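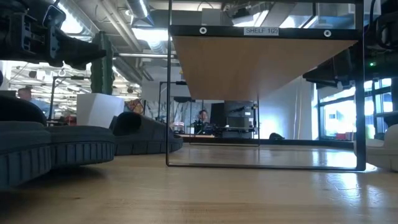

Estantería metálica Clutitz de sobremesa: opinión después de un curso entero

Compré la Clutitz para la mesa del cuarto de trabajo porque ya no cabía nada. Tenía la impresora apoyada sobre una caja de cartón, los archivadores en el suelo y dos plantas que cambiaba de sitio cada vez que necesitaba escribir a mano. Buscaba algo bajo, que no hubiera que atornillar a la pared (vivo de alquiler) y que aguantara peso de verdad.

Antes había probado una Fenley de plástico. Costaba menos, pero con los archivadores encima la balda se curvaba y al mes ya no volvía a su forma. La regalé.

Montaje

Viene desmontada, con la estructura por un lado, la balda por otro y los tornillos en una bolsita. Las instrucciones son una hoja con dibujos pequeños y sin una palabra de texto. Se entienden, aunque el paso de la barra superior está dibujado desde un ángulo raro y la monté al revés la primera vez. Conviene dejar todos los tornillos flojos hasta el final y apretarlos cuando la estructura ya está de pie. Si se aprieta una esquina antes que las demás, cojea.

La llave incluida es muy corta y hace daño en la mano. Usé la mía.

Peso y estabilidad

El fabricante indica 5 kilos por balda con la carga repartida. La mía lleva la impresora y una fila de archivadores, está cerca de ese límite y no se ha combado. De lado a lado es firme. De delante hacia atrás se mueve un poco si se empuja desde arriba, cosa que en el uso diario apenas se nota, pero yo no la pondría en una casa con niños pequeños sin sujetarla de alguna manera.

No trae topes de goma. El metal apoya directamente en la mesa y, si se arrastra, raya. Le puse fieltro adhesivo del que se usa para las sillas y problema resuelto.

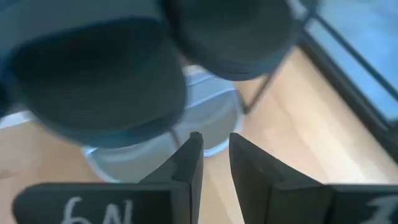
Somstead, octubre

Añado unas notas ahora que la he usado más tiempo y que he podido compararla con otra. En la oficina hay una Athanasiadis de tamaño parecido, más cara, y la diferencia se nota sobre todo en los acabados. La pintura de la Athanasiadis es más gruesa y las esquinas no pinchan al pasar el trapo. La Clutitz tiene ya dos desconchones, los dos en la parte de abajo, donde la golpeo con el teclado al guardarlo.

La balda ha resistido mejor de lo que esperaba. Dejé un vaso mojado encima una noche y el cerco se fue con un paño húmedo. El borde trasero, en cambio, venía sin rematar y se enganchan las fundas de tela. Le pasé una lija fina y ha quedado bien.

Ruido: ninguno, salvo cuando la impresora trabaja. Entonces vibra todo el conjunto y hay un tornillo que se va aflojando. Lo aprieto de vez en cuando. Con una arandela dentada se arreglaría, y por el precio que tiene podría venir incluida.

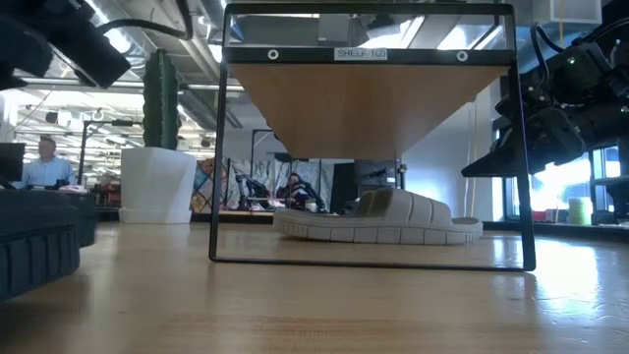
En cuanto al servicio posventa, escribí para pedir un tornillo que faltaba en la bolsa. Contestaron a las 48 horas y me lo mandaron sin cobrar el envío, aunque tuve que enviar antes una foto del contenido de la caja y el justificante de compra. En la ferretería había uno igual por céntimos, así que la próxima vez no me molestaré.

El precio cuando la compré era de 80 euros. Luego la he visto a 100, y a ese precio me lo pensaría más, porque queda demasiado cerca de la Athanasiadis.

A favor: estructura firme, no necesita pared, balda fácil de limpiar.

En contra: pintura delicada, borde trasero sin rematar, llave incómoda, sin protectores para la mesa.

Se la recomiendo a quien necesite levantar una impresora o unos archivadores y no le importe dedicarle un rato de lija y fieltro. Para libros grandes o cualquier cosa que pese bastante más, miraría otro modelo.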